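The Second Mailing

5 min read

Clustwood sells replacement doors and hardware to homeowners in and near Brerden. For years its marketing was a spring postcard, sent once in May and then forgotten. Margarida Loureiro, who took over the budget last year, wanted to know what a second card would do.

She split the customer list. One group of 1423 households got the usual single postcard. A second group of the same size got that card and another one three weeks later, with the same offer and a shorter headline.

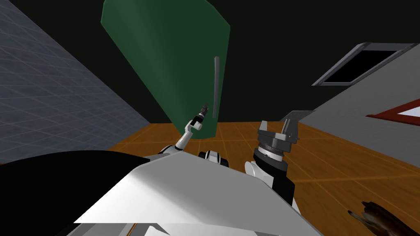
A green door with a light gray vertical handle, in a computer rendering.

The single card brought in 34 calls. The pair brought in 121. Loureiro had expected some improvement but had budgeted for a much smaller one, and the phones were understaffed for most of a week.

Lukian Tkachuk runs the print shop Skerano and has handled direct mail for small firms for a long time. He says most of his clients stop after one piece. "They see the bill for the first mailing and decide they've tried it," he says. "People put a card on the counter and mean to call. The second one gets them to pick up the phone."

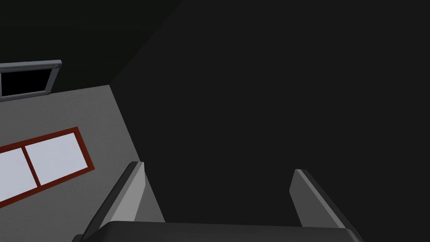
Timing matters too. Yuk-lan Kwan, a consultant at Yeh, tells clients to leave at least two weeks between pieces and to keep the offer the same. Changing the discount halfway through irritates the people who already called – and they do notice.

She also asks them to clean the list first. Clustwood removed 468 old addresses before it printed anything, and the savings went toward postage on the second card.

Loureiro plans to test a third mailing this spring, on a smaller group.

Last updated: February 16, 2023
34 shares · 8 comments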